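4 min read

Print this | E-mail this

The small oven question

Quick one tonight because I've got bread to see to and its already gone ten.

So the big oven died in March. Not dramatically, it just stopped getting past lukewarm and the man from Rinaldi came out, took the back off, sucked his teeth and quoted me £465 for parts and fitting. A new one the same width was £560. I said I'd think about it. Still thinking, obviously.

In the meantime – toaster oven. I'd always been a bit snobby about them. My aunt had one in her caravan at Asthorpe and everything that came out of it tasted of the last thing that went in, mainly kippers. But Annick Marchal from the allotments swears by hers, does a whole chicken in it apparently, so I gave in.

What I've learned so far, no order:

Preheat it. The little ones heat up fast but they lose it fast too, every time you open the door. I give mine 10 minutes, then door open, tray in, door shut. No dithering.

Turn things. The back left corner of mine is fierce. Four scones in last week, one came out black and the other three were lovely. Now I spin the tray halfway.

Foil over the top of anything tall. Loaf cakes especially. The element is right there, an inch off your crust.

Forget the numbers on the dial. Bought a cheap thermometer, stood it on the rack, and the dial was telling me fibs the whole way round. I've put a pencil mark where proper bread heat is.

Crumb tray!! Pull it out and wipe it. Once a week, more if you do cheese on toast, and we do a lot of cheese on toast.

Also you need somewhere to put the thing. It wants space round it, so not shoved up under the wall cupboard next to the bread bin like I had it the first day. Mine's moved three times. First by the kettle (plug too far), then on the trolley (wobbled), now on the end of the worktop where the fruit bowl used to be. Fruit bowl is on the fridge. Bananas keep sliding off.

Ubaldo Lombardi asked on the last post whether you can do pizza. Yes, if it's small, and yes if you cut a big one in half and do it in two goes, though somebody is always waiting. Frozen ones I do straight on the rack with the tray underneath to catch the drips. Homemade I use an upside down baking sheet, a Denlow one that just fits with the lip facing down.

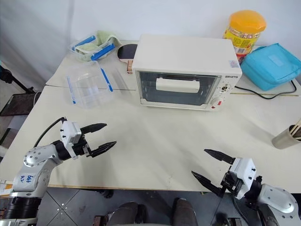

White toaster oven with a glass door, tall orange-lidded jar and a blue cool bag behind.

I do like a white one. Shows every mark but at least you know when it needs a wipe. The glass door is the bit I'd not go without, on any of them – you can watch the cheese and whip it out before it goes too far.

Cleaning the glass – bicarb and a drop of water into a paste, leave it on while you have a cup of tea, wipe off with a damp cloth. Unplugged and stone cold, please. I bought the Fosico spray first and it stank the kitchen out for two days so that's gone under the sink with all the other sprays.

What it won't do: Sunday roast for everybody. I tried. Potatoes in first, then chicken thighs, then potatoes back in to crisp, gravy going cold, me shouting. We ate at half past three. Next time its thighs and a big salad and they can lump it.

Will report back on Annick's chicken. She says spatchcock it. Does anyone know if a spatchcocked one realy fits or do I need to buy a titchy bird? Comments are open, timer's going, off to get the bread.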